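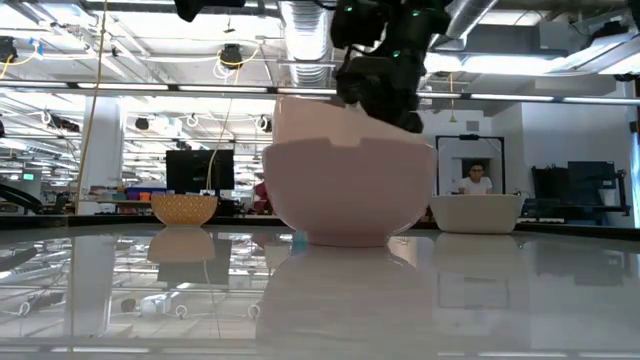 Sirnwood Seminar Series
Speaker notes: Separating planning from perception in the Lilar stack
Speaker: Syfiqah Hidayat's deputy will chair if she is travelling; otherwise Syafiqah Hidayat, Manipulation Software Group
Session: Friday, second slot after lunch
Talk length 25 minutes, questions 10 minutes

Slide 1. Title

Thank the hosts at Sollulside for the invitation. State the scope at once: the talk concerns the software between the cameras and the arm. Hardware selection was covered in the February session and the slides from it are on the shared drive.

Lilar is the name of the whole stack. Tambunan is the planner inside it. Visitors confuse the two, so say it twice.

Slide 2. The task

The task is to put one bowl inside another. The group chose it for three properties. The target partly disappears from view as the task is completed. The gripper holds the bowl by the rim, so a small error in the grasp becomes a larger error at the foot. The final pose is also not fixed in advance, as a bowl that comes to rest at a slight tilt may or may not be acceptable to the person who asked for it.

Pause here. The audience will include people from logistics who are used to boxes, and they may wish to ask how the goal is written down. It is covered on slide 6.

Slide 3. How the stack was arranged before

Show the old diagram. One process took in the camera data, estimated the pose of every object, planned a path and sent it to the arm. The process ran in a fixed order and each stage waited for the one before it. A full cycle took 900 milliseconds. The arm was therefore acting on a view of the table that was already out of date, and during nesting the view is at its least reliable.

Do not dwell on who designed it. It served the group well for single-object work.

Slide 4. Reflections

A glossy white tabletop returns a blurred copy of whatever stands on it. The old detector sometimes treated the copy as a second bowl below the first, and the planner then tried to avoid an obstacle inside the table. Ceiling lights and hanging cables are mirrored as well and produce streaks which the edge detector took for rims.

The group considered a matt cover and decided against it. Users of the system will have shiny worktops, and a correction made in the room would have hidden a fault in the software.

The present method has two steps. First, the table plane is fitted once at start-up and any candidate whose centre lies below it is marked as a reflection. Second, marked candidates are kept, with a label, and passed on to the pose estimator. A reflection of a foot ring is useful evidence of where the foot ring is. Discarding it made the estimates worse in our tests, which surprised several of us.

Slide 5. Two bowls of the same colour

When the bowls are different colours, separating them is straightforward. When both are pale pink and one is partly inside the other, the segmenter tends to return a single shape with an odd outline.

Lilar now carries forward the identity of each object from before contact. From the moment the gripper closes, the held bowl is tracked from the arm's joint readings plus a small correction from the cameras. The standing bowl is tracked from the cameras alone and is assumed to be still unless the wrist force reading changes. If the force reading does change, the assumption is dropped for both objects and the arm holds its position until a new estimate is available.

Expected question: why not train a better segmenter? Answer: the group is doing so, and it is welcome, but the planner should not depend on it.

Slide 6. Writing the goal

Goals in Tambunan are regions of acceptable poses. For nesting, the region is set by three values: the distance between the two centre lines, the height of the upper foot above the inside of the lower bowl, and the tilt. The planner may stop anywhere within the region. Earlier versions asked for an exact pose and would push down on the bowl in order to reach it.

Read the configuration extract aloud only if the screen is small.

goal: nest
held: bowl_a
support: bowl_b
max_centre_offset: set per pair
max_tilt: set per pair
on_force_change: hold

Slide 7. The separated arrangement

Perception publishes to a shared world model at its own rate. The planner reads from the model when it is ready. The controller follows the latest valid path and does not wait for either. Every entry in the model has a time stamp, and the controller refuses any path built on an entry that is too old.

Stress the last point. It is a single check of a few lines and it has prevented more trouble than any other change - including changes that took months.

Slide 8. Trials

The evaluation comprised 900 attempts, run at Sirnwood with mixed sets of bowls. Of these, 316 used pairs of the same colour and are reported separately in the handout. The remaining attempts are not comparable with last year's, which were run with a different gripper speed, and the speaker should decline to compare them if invited to do so.

There were 48 attempts in which the controller refused a path and held. Each was replayed from the log. Most had a plain cause, commonly a delayed camera message. A few are still open, and the group would be glad of suggestions.

Slide 9. Logging and replay

Mention briefly if time is short. All messages are recorded, and the planner can be run again from any point in the log without the arm. A fault seen in the laboratory can be studied at a desk the same afternoon. New staff are asked to work through a replay before they change any planner settings.

Slide 10. Limits and further work

Clear bowls are not supported. Stacks of more than two are supported by the planner but have not been tested properly. Soft containers are outside the present scope.

Work for the coming period: removing the assumption of a single flat table, and allowing the operator to change a goal region while the arm is holding.

Leave slide 7 on the screen during questions. Handouts are with the chair.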